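Back from Flekorcombe, and My Feet Have Opinions

Posted 2019-03-25

I have been waiting for the gates at Flekorcombe to open since they shut in the fall, and opening weekend was everything I wanted. Cold, windy, a little bit of drizzle on the first morning, and I was grinning the whole time anyway!

Youssra Ragab came along with me again (she's the one who plans, I'm the one who carries the snacks) and we were through the turnstiles with the first big group. Everyone went left toward the coasters. We went right, to Stutar, the old boat ride at the back of the park, and walked straight on. If you only take one thing from this post, go right!

Stutar got new boats over the winter. The old ones had those flat benches that slid you into your neighbor on every turn, and I will miss that, but the new seats have a proper back and you can finally see over the person in front of you. The cave section has been relit too. It used to be so dim that I had never noticed the painted ceiling, and I've been riding this thing since I was a kid. We rode it 3 times before lunch and I'd have gone again if Youssra hadn't started pointing at her watch.

Then Burko. Oh, Burko. It's still my favorite wooden coaster anywhere, and it is running faster than it was last season, I'd swear to it. They replaced a long stretch of track after the second drop and the shuffle that used to rattle your teeth there is gone. Back row, right side, hands up. The posted wait was 47 minutes when we joined and we were on the train well before that – the crew were loading at a terrific pace and still had time to joke with people.

Food is better this year. The pretzel stand by the lake has moved into the old ticket booth, and it now does a cheese one that I ate standing up in the rain with no regrets. The noodle place is still closed. There's a sign saying April, so I'll report back.
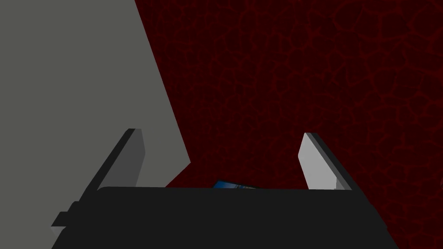
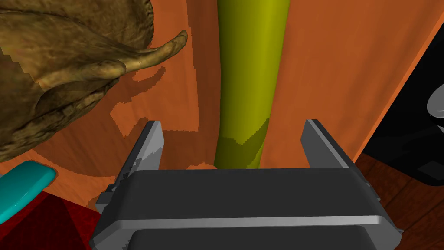

The upright cylinder in the second one is yellow-green.
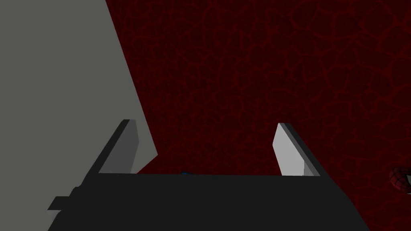
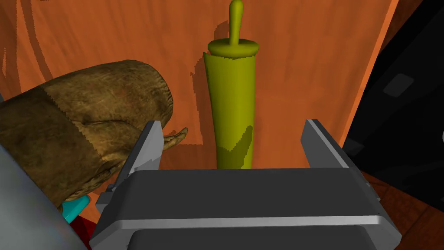
Now, the evening. We'd saved Erraji for last because the night ride is a completely different animal. The station music starts up, the lift hill goes dark, and then you come over the top and there's the whole park lit up underneath you. I screamed so loudly that the man next to me started laughing, and then he screamed too. He introduced himself on the exit ramp as Mircea Husar and told us he was closing in on his 900th lap of that one ride. He keeps them in a little notebook! I've been feeling pretty proud of my season pass and now I feel like a beginner.

He also gave us a tip I'm happy to pass on. In the last 10 minutes before closing, ask at the Erraji station if you can wait for the front row. They said yes to us right away, and it was the best ride of the weekend by a mile.

Next visit is already on the calendar. I still need to do the garden railway, which we skipped both days, and Youssra wants a full afternoon for the carousel and the little theater behind it. If you're going in the next few weeks, bring gloves for Burko. The lap bars are freezing.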